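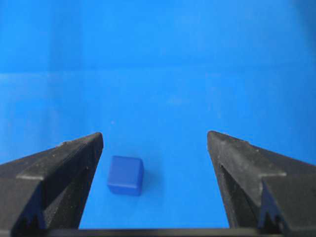
Figure 1. A blue cube on the blue surface. The cube is the deeper of the two blues. Its top face is lighter than its front, and a faint shadow lies on the surface to the right.

Jarmila Čierny
Research Associate, Low Vision and Daily Tasks Group, Clillton

3. Same-color pairs: the blue cube on the blue surface

The pairs described in Section 2 were chosen so that the cube and the surface differed clearly in hue, as with yellow on blue or red on white. People with reduced vision do not get to choose their pairs that way at home. A navy sock lies on a blue bedspread, a white pill on a white counter. We therefore added a set of pairs in which the cube and the surface share a color name and differ mainly in depth. The blue pair (Figure 1) is the one we discuss most fully, as it gave the widest spread of answers.

3.1 Materials

All cubes came from the Ondrejka sorting set, which is sold for hand therapy and for early counting work. They are small enough to be picked up between thumb and forefinger, and the edges and corners are softly rounded. The finish is matte. We rejected an earlier set with a glossy finish when it was found that several people in the pilot were locating the cubes by the bright spot on top and could not say what color they were.

The surfaces were flat colored sheets from Besamero, cut to fit the table and taped along the back edge. Each sheet was wiped down between visits and replaced when it showed scratches. A scratch on a plain sheet is a strong visual landmark, and in the pilot two people reached for one.

Three things in the blue pair can tell a viewer where the cube is. The first is the difference in depth between the two blues. The second is the difference between the faces of the cube itself: with light coming from one side and above, the top face shows as a lighter band and the front as a darker, nearly square patch. The third is the shadow. In Figure 1 the light falls from the upper left, and the shadow is soft enough to be missed at first glance. We did not try to remove any of these. An even light with no shadows can be arranged in a laboratory, but it would tell us little about a kitchen in the late afternoon.

3.2 Procedure

The study had 185 participants, recruited through the Clillton day clinic and through two reading groups that meet there. Each person was seated at the table and asked to look away while a cube was set down. They then looked back, pointed to the cube without touching it, and named its color. After that they were asked to point to the side the cube was turned toward, if they could tell. Cubes were never placed exactly square to the table. A slight turn brings a second side into view, and we wanted to know if people made use of it.

Each person completed up to 10 placements in the same-color set. Some stopped early, mostly because they were tired, and placements in which the cube was nudged before the answer were dropped. This left 1721 placements for analysis. The room blinds stayed in one position throughout, and the desk lamp was kept on the participant's left.

The assistant recorded the answers on paper. Times were taken from a hand-held stopwatch and should be read as approximate.

3.3 What people reported

Finding the cube was easier than we had expected from the color samples alone. When the blue sheet was compared with a flat blue card in the cube's color, many people said the two were "nearly the same." The same people usually found the cube without trouble. When asked how, they mentioned the top of it. One woman said she saw "a pale stripe with something dark hanging under it" and worked out the rest from there.

The shadow was mentioned less often, and it was not always a help. Around 20 people pointed first to the shadow side of the cube and then corrected themselves. On the white sheet this hardly happened. Our reading is that on a blue surface a faint shadow and a dark blue face can run together, so that the object seems wider than it is. A person reaching for it would then close the hand a little off center. We did not measure reaching in this part of the study, and the point remains a guess.

Telling which way the cube was turned was harder. The edge between the front and the side is a faint line even for a person with full vision, and rounded corners make it fainter. Most participants declined to answer. Those who did answer often said that they had moved their head from side to side first – something we had not forbidden, and which we would now record as a separate item.

Color naming was good for the cube and poor for the surface. People who called the cube "navy" or "dark blue" without delay sometimes called the sheet gray or green. Iveta Hrubý, who ran most of the visits, noted that this was more common late in the session, and suggested that long viewing of one strong color may be the cause. The order of sheets was not varied enough to test this.

3.4 Comparison with the Ikik sheets

A smaller group repeated the task in July on patterned sheets made by Ikik, with a fine woven print in two close blues. Finding the cube took longer on these, and the lighter top face was no longer mentioned as the main clue. Several people asked for the plain sheet back. We draw no firm conclusion from such a small group, but the result fits the advice already given by many therapists to keep work surfaces plain.

3.5 Limits

Only one size of cube was used, and all cubes had the same finish. A flat object of the same blue, such as a button or a bottle cap, would have almost no front face and much less shadow, and we expect it to be harder to find. The lamp position was also fixed. Moving it behind the participant would lighten the front of the cube and could remove most of the difference between the faces. Both changes are planned for the next round, along with a second pair in dark and mid green.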